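Rutent Bench Simulator — Demonstration Visits and Open Day
Product code 1038
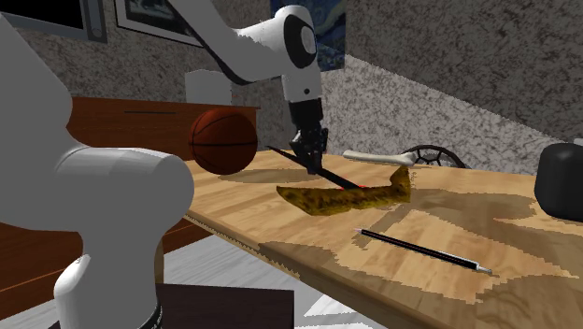
Can I see the simulator running before I buy it?

Book a demonstration visit at our Witkowska Road site, or come to the open day on Mar 24, 2019. Both are free, and you can use the same build of the software that we ship.

What the Rutent is

The Rutent Bench Simulator is a desktop package for planning and testing single-arm handling work. You load an arm, a gripper and a set of objects, put them in a room, and run the job on screen. It is sold by Tromberg to colleges, small workshops and research groups who want to try out a task before tying up a real arm with it.

The package is made up of the simulator itself, the scene editor and a library of rooms and objects. Rooms range from a bare cell to furnished interiors with a wooden table, a dresser and pictures on the walls. Household and office objects are included as well as the usual blocks and cylinders, so a gripper can be tried on something thin such as a rod or a pencil. You can bring in your own parts if you have them in a common mesh format.

The Dimonetti gripper set is an optional extra. It adds further finger shapes and lets you change finger length and pad friction from a side panel.

What happens on a demonstration visit

A visit takes up most of a morning or most of an afternoon. Araceli Gallardo runs the morning visits and Ryszard Krawczyk the afternoon ones. Both work on the product and can answer technical questions on the spot in most cases.

We start with a short job that is already set up. The arm picks up an object, carries it across the table and holds it over a target. You will see the job at full speed and then again slowed down, with the joint angles shown down the side. After that the keyboard is yours. Most visitors begin by moving the target, then change the object, then change the table height and find that the arm can no longer reach. That is a good moment to look at the reach display, and we normally spend a while on it.

The second part of the visit is about your own work. If you send us a part file beforehand we will have it loaded when you arrive. Please send it at least 5 working days ahead. Files that come later than that may still be ready, but we can't promise it. Drawings on paper are welcome too, though we can only talk them through and won't be able to run them.

There is a real arm in the next room, fenced, and we run one job from the simulator on it towards the end. The room is small and we take visitors in a few at a time. Ear protection is not needed.

Groups of up to 7 people are fine. Larger groups should ring first and we will split you over two sessions.

The open day

The open day is less formal. Doors open at ten and we finish at four. There is no fixed programme apart from two talks, one before lunch on building a scene from scratch and one after lunch on comparing simulated runs with real ones. Machines are set out along the long wall of the demonstration hall and you can sit down at any that are free. Araceli will be on the scene editor and Ryszard on grippers and contact settings. Our support staff will be at the desk by the door with price lists and trial licences.

Tea and coffee are provided. Lunch is not, but there is a café across the yard that is used to us.

You don't need to book for the open day. If you want to come to the morning talk, get there in good time, as seats went quickly when we last did this in November.

Things visitors ask about

Contact. How the simulator deals with a tool tip touching a surface is the thing we are asked about most. Contact points can be switched on as an overlay and saved with the run. Hard surfaces behave well. Soft and very thin materials are still rough, and we will show you both.

Lighting and surface finish. Shadows, wood grain, speckled stone and so on can all be changed in the editor. This matters mainly to people who work with cameras. If you only want to check reach and timing, turn the finish down and the job will run faster.

Gravity. It can be set for the whole scene or switched off for single objects, which is handy when you are laying out a room and want something to stay where you put it.

Speed. On the machines in our hall a simple pick and place job can be repeated some 2000 times overnight with small changes to the starting position. Your own figure will depend on the scene and the graphics card. Bring the details of your computer and we will tell you what to expect.

Other makes of arm. The library covers the common layouts. If yours isn't there, ask. Adding an arm from its maker's data is not a long job, but someone has to check the joint limits by hand and we charge for that.

What it does not do

The Rutent is not a safety tool and must not be used to approve guarding or walkways. It handles one arm at a time. Two-arm work is planned for a later version — we have no date for it and won't be showing it at the open day.

Licences and prices

Licences are sold per seat, with a lower rate for teaching rooms. Each licence includes a year of updates and email support. The Dimonetti gripper set is priced separately and needs the current version of the simulator. Anyone who comes on a visit or to the open day can take away a trial licence. It is the full program, except that runs can't be exported.

Getting to us

We are at the far end of Witkowska Road, past the tyre depot. Use the second gate. Parking is in front of the hall and there is level access throughout, including to the room with the real arm. Sign in at reception and someone will come down for you.

To book a demonstration visit, use the contact form and quote product code 1038. Tell us how many of you are coming and which arm you use now, if you have one.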